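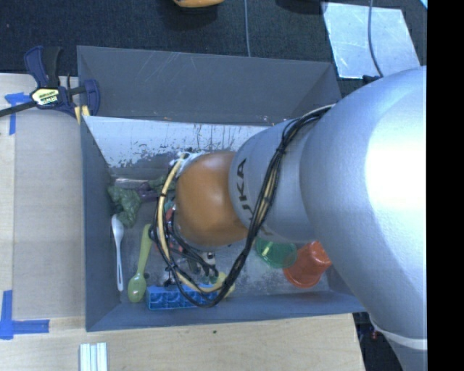 A gray bin with colorful household things.

The Last Bus to Omdale

Caoimhe Conneely missed the bus in Punik by one minute. She saw its back lights go up the hill, and then she sat down on the bench with her bag on her knees.

In the bag was a coat of her mother. The coat had 29 buttons, all different, and the tailor in Bastis had asked 18 coins to sew the last one. She thought this was too much, but she paid.

"You are waiting for the bus?" asked an old man from the door of the bakery. Over the door was written Karagiannis.

"It has gone."

"Then you are waiting for the morning." He went inside and came back with bread and a cup of tea. "Omdale is far. My brother walked there one time, in May, for a girl. She was already married."

"What did he do?"

"He ate dinner with them. Very good dinner, he said. He talked of the soup until he died."

Caoimhe laughed and put the coat on, because the wind was now coming from the river. It was too wide in the shoulders. In the left pocket she found an old bus ticket, Punik to Omdale, with no hole in it. Her mother had never told her about any journey.

"Is it still good?" she asked.

The old man held it close to the lamp and read it for a long time.

"Ask the driver," he said. "Drink your tea."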